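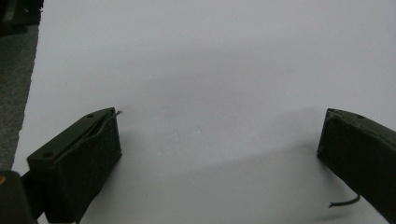
How much should you set aside for spare parts when you buy hand-held grippers? I now put in a quarter of the purchase price for the first year, and I keep it on its own line so it can't be spent on anything else.

I got to that figure the slow way. When Zinhle Mathebula and I wrote the first budget for the Durkthorpe job we had one line that said "grippers" and one that said "sundries". Sundries was meant to cover tape, cable ties, paper, batteries and anything that wore out. It was gone by December.

The pads went first. We do a lot of work with thin, flat things: card, paper, cloth, plastic bags. To pick up a sheet you have to press the fingers down against whatever is under it and drag, and you do that all day. The covering lifts along the edge, then it frays, then bits hang off it. You can carry on for a while with a frayed pad, but the grip changes, and work from the start of a week no longer matches work from the end of it.

For the new order we had two quotes. Clorkow were cheaper per unit, but they only sell the fingers as a complete set, so a worn pad means buying the whole finger again. Stitik cost more at the start and sell the pads loose. I priced both over a year, using our own log of changes, which came to 104 pads. On that count Stitik won easily. If you only change a pad now and then, Clorkow would probably be the better buy.

The log is the part I'd recommend to anyone. It's a sheet of lined paper taped inside the cupboard door. Date, which tool, left or right, initials. Laine Hunt started it because she was tired of being asked whether we had any pads left. Without it I would have guessed at half the real number.

Other things I left out the first time and have now put in:

Fitting time. A pad change takes us 15 minutes with the old glue cleaned off properly. Across a year that is 26 hours of somebody's time.

Delivery. Small orders cost nearly as much to send as large ones, so we now order twice a year.

Things to pick up. Sheets get creased and torn and have to be replaced too. We went through 2,000 sheets of card last year and I had budgeted for none.

A complete spare tool. I argued against this and lost. Zinhle was right, as a tool waiting for a part still has a person waiting next to it.

The Malhotra quote for storage racks is still sitting in my inbox. I'd like to get the gripper order placed first and see what is left over.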